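Open day at the Murovora maltings, Imcombe

Got there at 11, doors already open and a queue for the first tour. Quick notes before I forget it all, tidy up later (probably won't).

Murovora do floor malting, the old way. Barley in at one end, steeped, spread out on the floor, turned by hand, then into the kiln. I've brewed with their pale malt for years and never seen the place. Smaller than I thought. Low ceilings – mind your head on the second beam, I didn't. 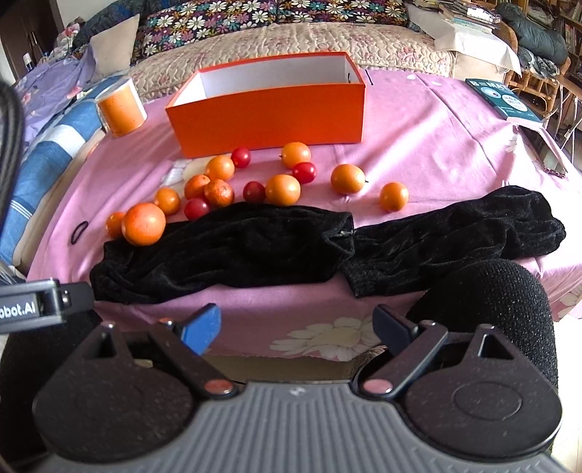 First stop the steep. Big tank, grain goes under water, drained, rested, back under again. They said the air rests matter as much as the water and most people at home who try malting drown the stuff. Guilty. My one go at it smelt like a pond.

Then the floor itself. Warm, damp, smells of cucumber. Lovely. The piece we saw was on day 4 and you could rub a corn between your fingers and feel it go chalky. They let us have a go with the rake. Much heavier than it looks, and you have to walk backwards in a straight line, which I can't.

Kiln was shut up and running so no peeking. Pity, but we got a long talk on curing temperatures stood outside the door. Main thing I wrote down: pale malt gets its biscuit taste right at the end, last few hours, and rushing it leaves you with something grassy. Would explain a bitter I made in December. Blamed the yeast at the time. Sorry yeast.

Chewed our way through a row of sample pots after that. Pale, amber, brown, and a barley variety called Petent they're trying on one field. Petent was sweeter than the pale, bit of a nutty thing going on, and a harder husk. Not for sale yet. I did ask. Twice.
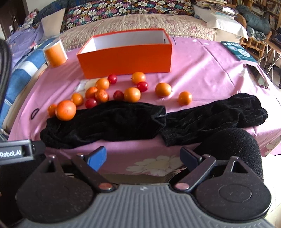
Tasting bar next, in the old grain store. The Admasu brewery had brought two beers over, same recipe, one on floor malt and one on ordinary stuff. I got them the wrong way round, as did most of our table. The floor malt one had more body once you knew. Would I pay the extra? For a mild or a bitter yes, for anything stuffed with hops no chance.

Shop was cash only which caught a few of us out. Came away with a sack of pale and a small bag of amber, crushed. They'll crush to order but the wait was long by then, so go early if you want it done.

Grumbles: parking is hopless, tea ran out, and you can't hear the guide at the back when the fans are on. Stand near the front.

Would go again. Next brew is a plain bitter with nothing but the pale and a bit of amber, will bring bottles to the meeting once its ready.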